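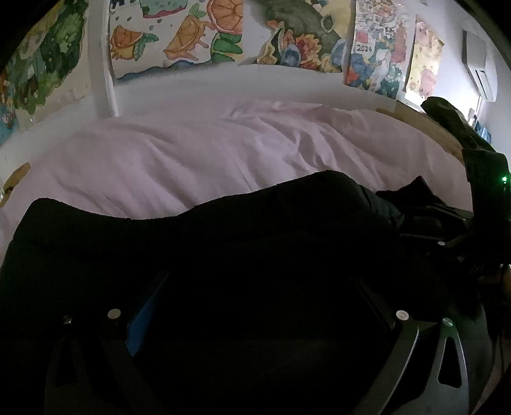
Washing and Folding Black Clothes So They Stay Black

Most black clothes go gray long before they wear out. Some of that is dye loss, some is lint, and a good part is surface wear from rubbing against other things in the washer. You can slow down all of it without buying much.

Before washing

Turn everything inside out. The rubbing then happens on the side that doesn't show. Close zippers and hooks, and empty the pockets. One tissue left in a pocket will cost you half an hour with a lint roller.

Wash black with black, or with other very dark colors. Keep towels and fleece out of the load entirely. A new black shirt or pair of pants can bleed for the first few washes, so do those alone or with old dark things you don't care about.

Don't wash by habit, either. A sweater worn over a T-shirt for an afternoon can usually be aired on a hanger overnight and worn again.

In the machine

Use cold water and a short cycle. Use liquid detergent, measured. Powder doesn't always dissolve in cold water and it leaves pale streaks along the seams. If you already have streaks, run the item through a plain cold rinse before you try anything else.

Fill the drum loosely. A packed load rubs more and rinses badly.

Skip fabric softener on anything stretchy. It leaves a film that holds lint.

Drying

Shake each piece hard and hang it inside out, in the shade. Direct sun will fade black cotton in one summer. If you use the dryer, set it on low and take things out while the seams are still slightly damp. Clean the lint screen first.

Knits should dry flat on a towel. Hung from a line they stretch at the shoulders, and no amount of ironing brings that back.

Folding on the bed

A bed is a good folding surface, wide and at a decent height, but bedding sheds. Pale duvet covers are the worst for this, especially new ones, and the fuzz shows on anything dark. Spread a clean flat sheet over the duvet first, or fold the dark load on a smooth bedspread. Pull the duvet straight before you start. Trying to square up a sleeve on top of wrinkles wastes time.

Don't drop black clothes on the bed in a heap and come back to them at bedtime. Creases set while fabric is warm from the dryer, and they show as shiny lines on dark cloth. If you can't fold right away, lay the pieces out flat, one on top of another.

For a top: lay it face down, smooth it outward from the middle with your palms, fold in both sides, then fold up from the hem. For anything thick, fold once fewer than you think you need to. Bulky folds make a hump and the rest of the stack leans.

Brush or roll off lint as you fold, before the item goes in the drawer. Long strokes in one direction, top to bottom.

Ironing

Iron black fabric inside out, or under a thin cotton cloth. A bare iron makes it shine. If there is shine already, hold the iron just above the spot, give it steam, and brush lightly with a soft clothes brush.

Related tips
Getting Candle Wax Out of a Tablecloth
How Often to Wash a Duvet
Sharing One Small Closet
Storing Sweaters for the Summer
4 Ways to Stop Hangers From Slipping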